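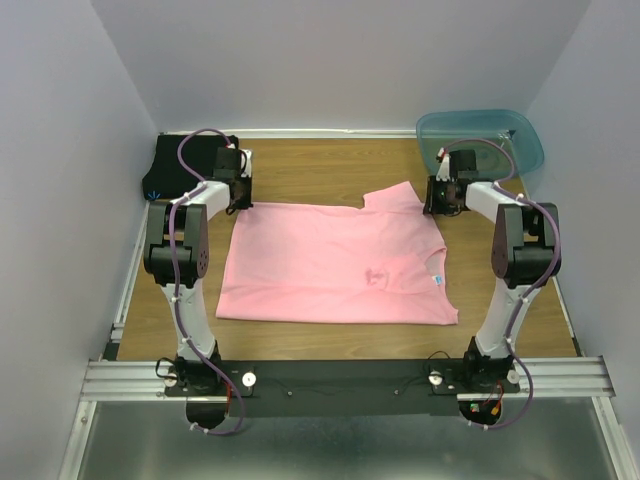 Ticket 19: Color of pink shirt is wrong on printed label
Opened by: Lertchai Bunnag
Assigned to: Gangadharan Unnithan
Status: Waiting for customer

Jan 15, 2020
The Relside label printer makes every pink look orange. Black text is good. I changed the color cartridge and cleaned the heads two times, same result.

Reply from Gangadharan
Please tell me the driver version and which paper profile is selected.

Reply from Lertchai
Driver is 6. Profile is "Glossy", but our paper is matte. I changed it to matte and printed 20 labels. The first was still orange, the other 19 are pink. May I keep this setting?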